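Peel Time: how different ways of starting a mandarin change how long it takes and how much mess you get

Project report – Food and Everyday Materials elective
Submitted August 12, 2025

1. What we wanted to know

Everyone in our group peels mandarins differently. Some dig a thumb in at the top, some start from the bottom, one of us scores it with a knife first. We wanted to find out which start is quickest and which leaves the least mess on the table. Also whether striping the peel (taking off every second strip, top to bottom) makes the rest come off easier or if it just looks nice.

Original plan was oranges as well. Dropped that, not enough time and the navel oranges were expensive in July.

2. Materials

Mandarins, 127 in total, bought in two lots from Isham Fruit Market. First lot was firm with tight skin. Second lot much looser, skin puffy near the stem. This turned out to matter, see section 5.

Kitchen scale (Jarero, reads to 1 g)
Small paring knife, blunt-ish
Phone stopwatch
Plastic plates and mugs from the Skanance picnic set
Paper towel
Notebook

The mugs were for scraps. We tried a bowl first but people just dropped peel beside it. With a mug you have to aim.

3. Method

Four starts:

A – thumb in at the stem end
B – thumb in at the base
C – one shallow knife cut around the middle, then pull off both halves
D – striped. Shallow cuts from top to bottom, pull every second strip, stop, then pull the rest

Each person did the same number of each where possible. Timer starts when the fruit is picked up and stops when the last bit of rind is off. Pith doesn't count, we decided that early on after an argument. For D the timer was paused in between the two stages so we could write down a time for each one.

After each fruit we weighed the peel from the mug, then wiped the table and weighed what was on the towel seperately. Anything under 1 g went down as zero. If the skin of a segment tore and juice came out we marked a J next to it.

Half of the striped ones were set on a plate between stages and half straight on the table. This was to see if a plate catches the small bits. Table was wiped between every fruit – should have been, we forgot a few times in the second session and those rows are crossed out.

4. Results

Fastest was B, starting at the base. Median 17 seconds. A was slower and had the biggest spread, one firm fruit from lot one took 70 seconds and came off in bits the size of a fingernail.

C was quick once the cut was made but the cut itself takes time, and it had the most J marks by a long way. The blade goes too deep if the skin is thin. Two people gave up on C with lot two and just did A.

D was slowest overall, which we expected. Second stage on its own was fast though. Once there are gaps between the strips you can get a thumb under any of them and they lift off clean. Pieces were long and even, easiest to get into the mug.

Mess: C worst (juice), A next (crumbs of rind). B and D nearly the same. The plate helped with D, less on the towel every session. Plate didn't help with A because the bits fly.

5. Problems

The two lots. Should have mixed them before starting and we didn't. Most of the A and C trials were done with lot one and most of the D trials with lot two, so D probably looks better than it should. We reran 40 fruit with the lots mixed and the order stayed the same but the gap between B and A got smaller.

Practice. Everyone got faster. Last session times are better across the board, for every method. We should of had a warm-up round that didn't count.

Scale. 1 g is too coarse for crumbs. Kang scales in the chem lab read finer but we couldn't take food in there.

Fingernails. Long nails are a clear advantage for A and we have no way to correct for that.

Also the striped ones don't keep. We left a few half peeled in the fridge overnight to see and the bare pith went dry and leathery. The rind strips beside it were still fine. Second stage was much harder the next day. Only tried it the once so not in the results table.

6. What we'd change

Mix the fruit first. Same number of loose and tight skins for each method. Use one variety and write down which – the second lot had no label. Weigh the fruit whole so peel can be a percentage instead of just grams.

A zester or channel knife for D, the paring knife makes wobbly strips.

7. Conclusion

Start at the base if you're in a hurry. Stripe it if you're peeling at a nice table and don't mind waiting – less to wipe up. Don't cut around the middle unless the knife is sharp and you're careful.

Striped mandarins, stage one:
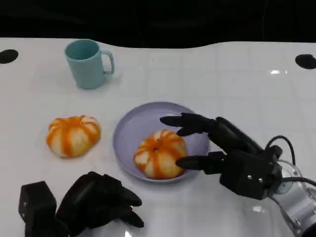

One of the other groups wrote on our feedback sheet that base-first only wins with loose skins, and asked if we'd tried rolling the fruit under a palm before starting. They do it at home with the tight ones and reckon it would pull A and B level. They also wanted to see the crossed-out rows put in an appendix.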